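Reading Room Diary, Zorkcombe Branch
Entry for the second week of October

The branch opened on Monday at the usual hour. The heating had been set by the Naltgate office over the weekend and the ground floor was comfortable by mid-morning. The local history room remained cold until after lunch, and readers were offered a place at the long tables downstairs. Most accepted.

Work continued on the Osei bequest. The collection consists of parish maps, tide tables, trade directories and a long run of seed catalogs, and it reached the branch in 214 boxes. The first 30 have now been opened, checked against the donor's list and moved to the upper stacks. The list is reliable for the maps. It is less reliable for the directories, several of which are entered twice under different spellings of the publisher. A note has been placed in the accession file and the numbering will stand as it is until the full check is complete.

Accession 3486 requires a new box. It is a bound volume of harbor notices, heavier than its neighbors, and the spine has split along the upper joint. It has been tied with cotton tape and is not to be issued. Requests for it should be referred to the desk.

The Kolten shelving was delivered to the rear entrance at 9:15 and signed for. Two uprights were the wrong height and have gone back. The supplier has agreed to replace them without charge, but gave no date. Until they arrive, the oversize atlases will stay on the floor of the map room, on boards, with the door kept locked.

Use of the catalog terminals was steady. The public catalog now shows about 3000 of the older card entries, and a reader pointed out that the subject heading for lighthouses leads to lightships. This has been corrected. The reverse error, under lightships, had not been noticed by anyone and has been corrected as well.

The afternoon children's hour went ahead with the second chapter of the sea story. The blinds on the west side were left half down. 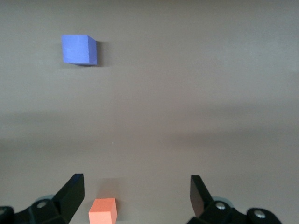
Blue foam cube on the tabletop, October.

The rain returned toward closing. The gutter above the periodicals bay held, although the bucket was left in position overnight as a precaution. The returns bin was emptied twice. One umbrella, one pair of reading glasses and a bus pass were entered in the lost property book.

For tomorrow: telephone Kolten regarding the uprights, order cotton tape, and begin box 31 if the trolley is free.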